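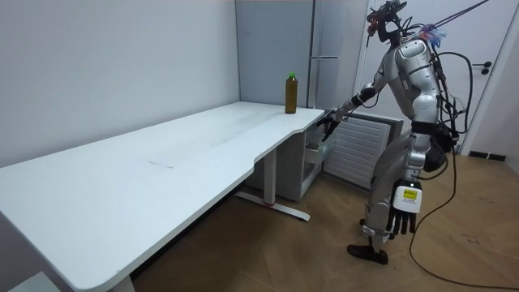
Humanoid puts bottles in freezer drawer, but the hand comes too close to the table corner

Aaliyah Friesen
We build this robot in a shared workshop. The task is simple: take a bottle from the table and lay it in the drawer. The left arm reaches well, but on the way back the forearm passes very near the table corner. I am afraid to damage the wrist. Should I move the furniture or change the path?
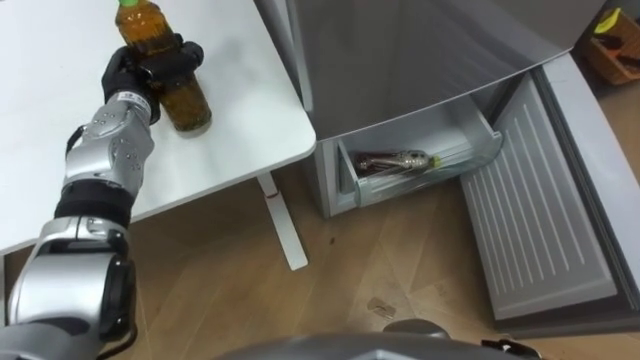 Left hand on the bottle, drawer open

Wayne Zacharias
Change the path. Lift first, then turn the waist, then go down. I use 3 waypoints for this and it is enough. Furniture is always moved by somebody.

Amrit Girard
I agree with Wayne, but please check your head camera too.
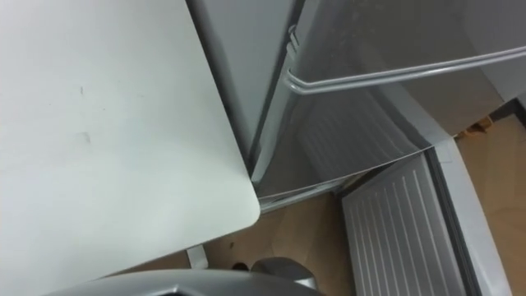

Planning works badly when the target is hidden. Your table and fridge stand side by side, and the rounded corner of the table comes very close to the open door. I would add the corner and the door to the collision model as plain boxes, with a margin of 30 mm. Start with an empty plastic bottle — glass can wait.

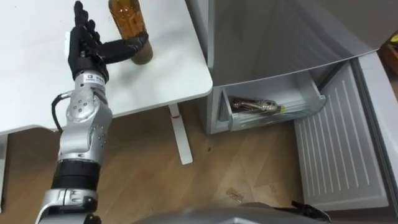 After this, lower the speed and repeat the same move many times before you touch the grip force. Two changes in one day and you will not know which one helped.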